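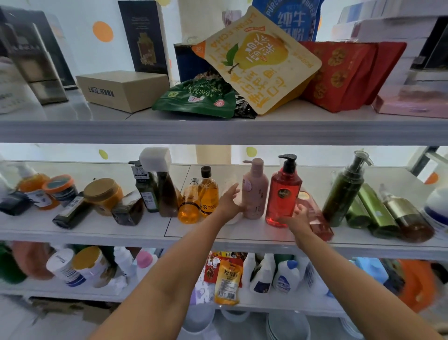 Snacks on top, bottles in the middle, cleaning stuff below.

Zone offense vs. the 2-3: spacing on the weak side

ssderese
Posted Jan 17, 2023
Charted our last six games in the Cekau rec league. Against man we score 89 points per 100 possessions. Against a 2-3 zone it drops hard, and every team in the league has noticed. We run a 1-3-1 set with Olik at the high post. The ball gets to him fine. After that the weak side corner is empty and the back line can sag on the baseline runner. Would moving to a 1-4 high fix the corner, or does it only move the gap somewhere else?
Sumeya Derese

merkov_pg
It moves the gap. In a 1-4 high nobody occupies the short corner on the catch, so the middle defender can step up on Olik without giving up anything behind him. Stay in the 1-3-1 and have the baseline runner go opposite the ball on the high post entry. The bottom defender on that side has to pick between him and the wing.

boxout_42
Disagree with merkov. The runner going opposite is the textbook read, but it takes a runner who can shoot from the corner. If he can't, the bottom man stays in the paint and you have the same problem with more running. What does your runner shoot from there?

ssderese
Not well. Alemneh is our runner and he is a finisher. I have 793 zone possessions logged over two seasons and his corner attempts are a very small part of them.

boxout_42
Then put him in the dunker spot and let a guard run the baseline.

merkov_pg
If a guard runs the baseline, who gets back? The 1-3-1 already has weak floor balance with only the point above the arc. You would be trading half-court points for transition points.

boxout_42
The wing opposite the shot gets back. That is a rule you can teach in one practice.

skovacevic
Two questions before anyone changes the set. How long does Olik hold the ball at the high post, and does he face up on the catch? We had the same numbers last March and blamed spacing. On film our center was catching with his back to the rim and taking two dribbles. The zone had time to reset, and the corner was covered by the time he looked.
Senad Kovačević

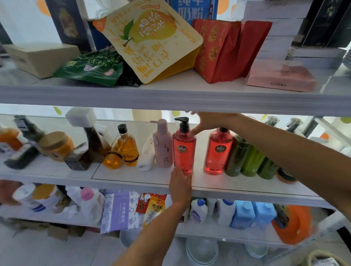
Red pump bottle, middle shelf.

ssderese
I did not log hold time. From memory he turns late, and he looks to the near wing first. I can go back through the last two games and time it from catch to release.

skovacevic
Do that, and split it by entry side. If the long holds are all on entries from the left, it is a footwork problem and no alignment will help.

merkov_pg
Agree on timing it. I would still send the runner opposite in the meantime. It costs nothing to try.

boxout_42
It costs possessions. Put the guard down there and compare over the same number of trips.

ssderese
Will time the catches first and leave the set alone until then. If his holds are short, I'll try the guard on the baseline in the second half of our next game and post both splits in this thread.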